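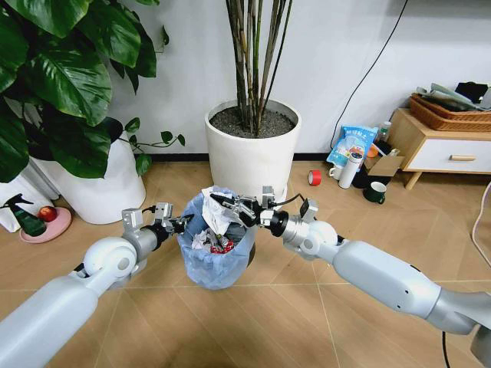

The trash pickup demos for Vovska are going slower than I planned, and most of the lost time is at the release. When I drive both arms by remote control I tend to hold the item just over the rim and hesitate before opening the gripper. With a crumpled tissue pinched above the bin liner I can't judge the depth well from the head view, so I wait. The policy then learns the wait. I have 200 episodes so far and would like to fix this before recording more.

On 17 July 2021, Negin Nazari wrote:
> Are you keeping the left gripper on the bin for the
> whole episode, or only during the drop? We had trouble
> at Florix when operators did it both ways in one set.
> I would pick one and throw out the rest.
> Also, how many episodes are you aiming for?

The whole episode. I grip the rim first and don't let go until the last piece is in. Some of the early runs were done the other way and I will drop those.

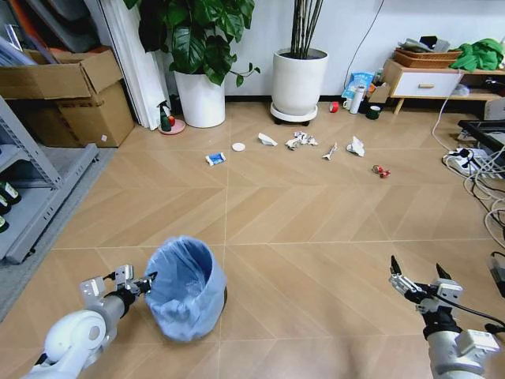
The target is 1000, but if the cleanup takes out too many I will stop at 900 and train on that. I also want to try trimming the pause in software before asking anyone to redo their runs. Does anyone on the list have a script that cuts idle steps without breaking the sync between the two arms?

Nghĩa Phùng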